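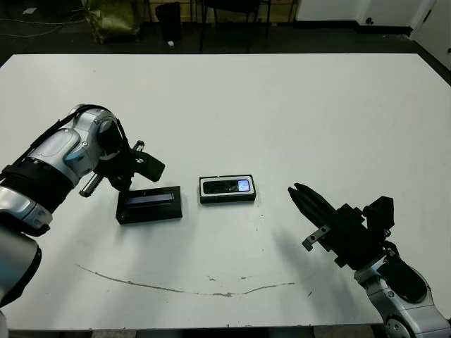
Consumer Studies > Unit 3: Claims and Evidence > Textbook chapters

Chapter 7
What Does "Durable" Mean?

Before you read
Find something in your kitchen, classroom, or workplace that was sold with a promise about how long it would last. Write down the exact words of the promise if you can still find them. You will need them for Activity 7.2.

Key terms: durability, service life, wear test, end point, warranty, survivor bias

7.1 A word that does a lot of work

Walk through any furniture store and count the tags with the word "durable" on them. Then ask a salesperson what would have to happen for the word to be false. Most will tell you that the product is well made, or that they have one at home. Neither answer tells you what would count as failure, and a claim that can't fail isn't worth much to a buyer.

This chapter is about claims of that kind. We use tabletops and counters as our main case because almost everyone has one, they get used hard, and the language used to sell them is unusually loose. The same questions apply to shoes, mattresses, backpacks, and paint.

Start with a made-to-order tag from Trakell, a maker of tables for schools and workshops. It reads: "Built to stand up to daily use." Daily use by whom? A reception desk and a pottery studio are both used daily. One gets a vase of flowers and a sign-in sheet. The other gets wet clay, wire cutters, and elbows. If the tag is meant to cover both, it ought to say so. If it covers only the first, the pottery teacher would like to know before she pays.

Vague wording isn't always dishonest. A writer who has never seen the test report has to say something, and "stands up to daily use" is what comes out. But the buyer carries the cost of the vagueness either way.

7.2 Wear, damage, and dirt

People use "worn out" to cover at least three different things, and sellers are happy to let them.

Wear is the slow loss of material or finish through ordinary use. Damage comes from an event: a dropped pan, a dragged vise, a leak that sat over a long weekend. Dirt, including stains, is something added to the surface that may or may not come off. A warranty will often cover one of these and exclude the other two, so the question of which one you are looking at is worth money.

It is also harder to answer than it sounds. Look at the tabletop in Figure 7.1 and decide what you would write on a claim form.
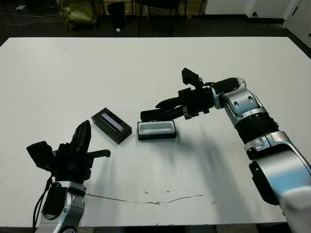 Figure 7.1 A white tabletop with light scuffing and a thin brown line. Is the line a crack or a stain?

If you wrote "crack," what made you sure? A photograph can show the color and path of a line. It can't tell you whether a fingernail would catch in it. The small chipped spots along the line may push you toward one answer, and perhaps they should, but chips and a stain can share a surface. Nor does the picture tell you how old the table is or what it was sold to do. A claims officer who approves or denies on the strength of one photo is guessing, and so is the customer who is certain the maker is at fault.

Keep this in mind when you see "before and after" pictures in advertising. They have the same limits, plus one more: somebody with something to sell picked them.

7.3 What a wear test does and doesn't tell you

Suppose a company does better than a slogan and gives a number. Rawat, which sells a hard white coating for tabletops, printed this line in its catalog: "Tested to 2,067 cycles." It looks exact. Four digits have a way of calming people down.

A cycle, though, is whatever the tester says it is. In a typical rubbing test, a weighted pad or wheel moves over a sample again and again until some agreed point is reached. To make sense of the result you need to know the weight, the roughness of the pad, and the end point. Did they stop at the first visible mark, or when the coating had rubbed through completely? Those two stopping places could be very far apart on the same sample.

Rawat's catalog gave none of this. A competitor, Mandura, claimed only 400 cycles for its own coating and described the pad, the load, and the end point, which was the first change in gloss that a trained inspector could see. Which coating is tougher? From the printed claims, you can't say. The bigger number may belong to the weaker product. What you can say is that Mandura has made a claim that another lab could check.

There is a further problem. Rubbing tests measure rubbing. Tables are also leaned on, heated, soaked, and hit, and a coating that rubs well may crack when the board under it flexes. A good score on one test is evidence about that test. Stretching it to cover "durability" in general takes an argument, and the catalog rarely supplies one.

7.4 The table that is still here

The other popular kind of evidence is the old survivor. "My grandmother's kitchen table is still going, and they don't make them like that anymore." Perhaps they don't. But the tables that fell apart in her day went to the dump, and their owners have no table to point at. Judging old furniture by what is left of it is survivor bias, and it flatters the past every time.

Companies use the same move with customer reviews. Treteo, an online furniture seller, advertised that 200 owners had rated a table "still like new." The ad did not say when they were asked. When Encarnación Bustamante's evening class in consumer law wrote to find out, the reply explained that the survey went out 50 days after delivery. A table that doesn't look new after 50 days is a scandal. One that does is just a table.

The class also asked how many buyers had been sent the survey. That question was not answered.

7.5 Four questions for any durability claim

Use these throughout the rest of the unit.

1. What would count as failure?
2. Under what use, and for how long?
3. Who measured it, and who paid them?
4. What happened to the ones we aren't being shown?

You won't often get all four answered. Getting even the first one in writing puts you ahead of most buyers, and a seller's irritation at being asked is information too.

Activity 7.1
Choose one advertisement for a desk, table, or counter. Underline each word that describes how long it will last or how well it will hold up. Rewrite the ad so that every underlined claim could be shown to be false. If a claim can't be rewritten that way, cross it out and see what is left.

Activity 7.2
Take the promise you wrote down before reading. Apply the four questions. Then draft a letter of no more than one page asking the maker for whatever is missing.

Last updated: 15 September 2020
Contact the editors | Copyright and permissions | Back to top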